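News / Company News / Events / Automation

This site uses cookies to remember your settings and count visits. By continuing to browse you agree to our cookie policy.

Walex opens Putent workshop to the public for a day of two-handed robot demonstrations

Nearly 2,000 visitors see humanoid arms handle fabric, stationery and household goods

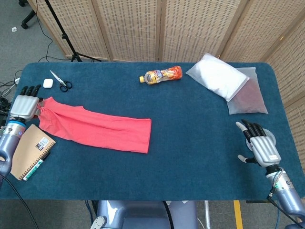 One of the Walex tabletop stations, with the robot's left hand gripping a length of pink fabric.

PUTENT, October – Walex, which develops handling software for two-armed robots, held its first public open day this month at its workshop in Putent. Nearly 2,000 people came through the building between 9 a.m. and 5 p.m. to see humanoid robots work with ordinary objects on tabletops, and to ask questions of the engineers who set up and run them.

The company has until now shown its work mainly to customers and suppliers in private visits. Attendance was higher than planned, and the doors stayed open an extra half hour so that everyone in line could get inside.

Work at the tables

The open day was built around 16 stations spread over the ground floor of the workshop. Each station ran on a fixed schedule, with a short session at the start of every half hour followed by a reset and time for questions.

Most of the stations used soft or irregular goods. Walex has focused on this kind of handling since it was founded. Boxes and rigid parts are already moved by machines in many warehouses, while cloth, bags and loose household items are still mostly sorted by hand. A strip of fabric changes shape every time it is picked up, and a robot that has learned to grasp it in one position may need to find the edge again a moment later.

At the fabric stations, visitors could follow the grasp on a monitor next to the table. The engineers explained how the software chooses where to close the fingers and when to bring in the second hand. Smaller objects were left on the cloth along with the fabric, among them scissors, a spiral-bound notebook with a marker lying on it, and a drink bottle on its side. Walex uses mixed tables of this kind in its daily testing because customers rarely have a clear surface to work on.

Other stations covered bag handling, placing small cases into trays, and passing an item from one hand to the other. One table near the entrance was set aside for failed grasps. An engineer there replayed recordings of dropped and folded items and talked through what had been changed in the software afterward. It drew some of the longest lines of the day, and Walex plans to give it more space next time.

The software behind the demonstrations

All of the stations ran Foritz, the company's control software for two-handed work. Foritz takes in camera images and joint readings from the robot and plans the movement of both arms together. It is currently in use at three pilot sites and is scheduled for wider release next year.

During the open day the stations completed 3,158 handling attempts. An attempt was counted each time a hand closed on an object, whether or not the object was then moved as intended. The recordings will be reviewed over the coming weeks and used for testing the next version of Foritz. Walex will publish a summary of the results, including the failures, on its website when the review is finished.

No visitors were recorded as part of this work. Cameras at the stations were pointed at the table surface, and signs at each station explained what was being stored and for how long.

School groups and trade visitors

The morning was reserved for school and college groups, and 712 students attended from the Putent area and neighboring districts. Groups were given a 40-minute tour that took in four stations, the repair bench and the room where hands are tested before they are fitted. Older students could also sit in on a talk about jobs in robotics, with a focus on technician and operator roles that do not require a four-year degree.

The most common question from the students was how strong the hands are. The second most common was whether the robots could tie a shoe. They cannot at present, and Walex has no date for when they might.

Trade visitors were invited from noon. They included laundry operators, packaging firms and several online retailers that handle returned clothing. Mabuza, which supplies test fixtures and work surfaces to Walex, had a small display next to the repair bench and showed how its tables are leveled and covered before a robot is brought up to them.

Safety arrangements

Visitors were kept behind a marked line while the arms were powered. Each station had an operator with a stop button within reach, and sessions were paused whenever someone crossed the line. There were four pauses over the day, all of them brief. There were no injuries.

The schedule also had to be changed once. A power fault shortly after 2 p.m. shut down two stations on the east side of the floor, and visitors waiting there were moved to other tables. Both stations were running again before 3 p.m.

Next steps

Walex intends to hold a second open day in the spring. The number of visitors allowed in at one time will be lower, and entry will be by free timed ticket. The company is also adding a step-free entrance on the parking lot side of the building after comments from visitors who found the front ramp too narrow.

Monthly tours for school groups will begin before then. Teachers can request a place through the contact form on the Walex website and should include the size of the group, the age range and any access needs. Tours are free and last one hour. Groups with students under 12 need one adult for every eight students.

Companies that would like to bring their own goods for a handling trial can book a half-day session at the workshop. Walex asks for at least 20 samples of each item, in the condition in which they would normally arrive at a sorting or packing table. Samples can be returned on request.

About Walex

Walex develops software and work methods for two-armed robots that handle soft, mixed and irregular goods. Its main product is Foritz, a control system for two-handed tabletop work. The company is based in Putent, where it runs its own test floor and repair shop.

Media contact

Walex Press Office, Putent
Requests for interviews, additional photographs and workshop visits can be sent through the press section of the Walex website. The office replies to press requests within two working days.

Tags: open day, humanoid robots, fabric handling, Foritz, schools

Get Walex news in your inbox once a month. Enter your email address to subscribe. You can unsubscribe at any time.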